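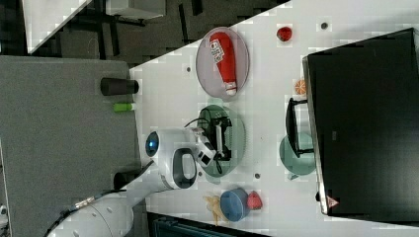

Madalena Falcão wrote back to our last update with a fair question: would she trust this thing with her own dishes yet? Not with the good ones, but we're closer than we were in spring, and I'm excited to tell you how much closer.

Table clearing, progress to 2022-09-08

The Juslow arm has now done 702 tries at tabletop pickups. Plates are still the hard part. A squeeze bottle gives the fingers something to close on, while a plate only offers a rim, and a low one at that. We moved the approach angle down by 12 degrees in August and the number of dropped plates fell right away - the best single change so far!

Bowls come next. They roll, they tip, and the deep ones hide whatever is behind them.
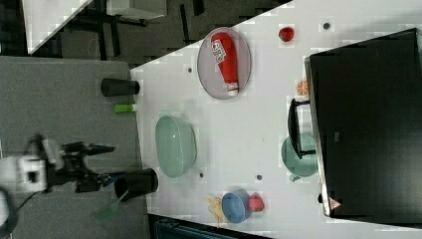
Too slow for a real kitchen, was Troels Dalsgaard's verdict after the review call, and on speed we agree with him. A full clear takes 28 minutes. A person does it in one or two. Still, the arm can repeat it all afternoon, and we learn something from every run.

Plans for October: bowls first, then stacking, then a long run of 60 clears with no one stepping in. Spending is on track, and the spare gripper fingers from Utlow are paid for.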